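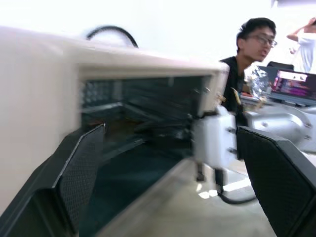

Week three of collecting and my right shoulder has opinions

April 22, 2023

We passed 453 episodes this week, and I celebrated with a cup of tea so strong it could have held the spoon up by itself. For anyone new to the blog (hello, and thank you for all the kind notes after the last post!), an episode is one go at a task from start to finish, recorded with everything the arm sees and does along the way. A person steers, the arm moves, the cameras and the joint readings get saved together, and later on a model tries to learn from the whole pile. The pile is what I make. I am a pile maker.

The job at the moment is picking soft things up off a table and putting them down somewhere else. Cloth first, then bags, then the in-between stuff like padded envelopes. I had assumed cloth would be the hard one and bags would be a nice rest. Oh dear. A cloth sort of forgives you. If you pinch it a little off center it still comes up, droopy but willing. A clear plastic bag shows up on the wrist camera as a few bright squiggles with the table showing through, and I have spent whole minutes with the fingers open above one, trying to decide where the bag stops and the glare starts. If I can't tell, I don't see how the model is supposed to.

Nithin Ramasamy, who sits with me most afternoons and is much more patient than I am, thinks we should leave the glare in. His view is that the people who will use this have windows and overhead lights like everybody else, and a model raised on tidy gray daylight will fall over the first time someone puts a lamp on. I see his point. I also know that when the background goes completely white I lose my sense of distance and start hovering like a nervous aunt. So we've split it, and each batch of 50 now gets one half with the blinds open and one half with them closed. I write which is which in the notes, and I'm begging my future self to keep doing it.

Speaking of the notes, they have gotten a lot better. In November, back when we were doing the practice runs on the old arm, I wrote things like "good" and "ok" and "weird one." Try sorting through that five months later. Now every episode gets a plain sentence: what the object was, how it was lying when we started, whether I got it on the first try, and anything I'd want to know if I was a stranger opening the file. It takes longer, and Nithin teases me for my spelling, but yesterday we wanted every attempt where the bag slid before I closed the fingers and we had the list in a minute or so. I was so pleased I read it out loud.

The other big subject around here has been speed. I steer too fast between objects. I know this because I watched a long stretch of wrist footage in one sitting (not recommended after lunch) and whenever I swing the arm back to the start position the picture turns to soup, with the gripper itself all streaky and the room sliding by behind it. The swing back doesn't matter much on its own, and we could trim it. The trouble is that I carry the same hurry into the approach, and there it does matter, so I'm trying to slow down everywhere and let it become a habit. I hum. Slow songs only.

A few of you asked what we do with the failed attempts. We keep them! We mark them as failed, and the ones where I miss and then recover go in a folder of their own, which may well be the most useful folder we have. Sundaram, our training person, came by to look at the first results and said the model had picked up my little habit of backing off and tipping the wrist before a second try. I do that without thinking. It was a very odd feeling, a bit like hearing a small child use one of your phrases. It had also picked up my habit of hesitating for no reason, so there's some unlearning ahead for both of us.

We did lose 2 episodes to a cable. It had worked itself into a loop over the top of the gripper and, on a long reach, pulled tight enough that the arm stopped and sulked. I've since made it a rule to look the cables over before each batch, and I've taped a note to my keyboard saying so. The note says CABLES and nothing else.

The target for the full set is 2733, a number that came out of a spreadsheet I wasn't consulted on, and at the rate I'm going I will be well acquainted with every crinkle a bag can make. Next up are the padded envelopes, and after those Nithin wants to try two objects lying on top of each other. I've asked for a better chair first. If anyone who steers an arm for hours at a time has a stretch for that spot just under the shoulder blade, please leave it in the comments, I'm quite serious.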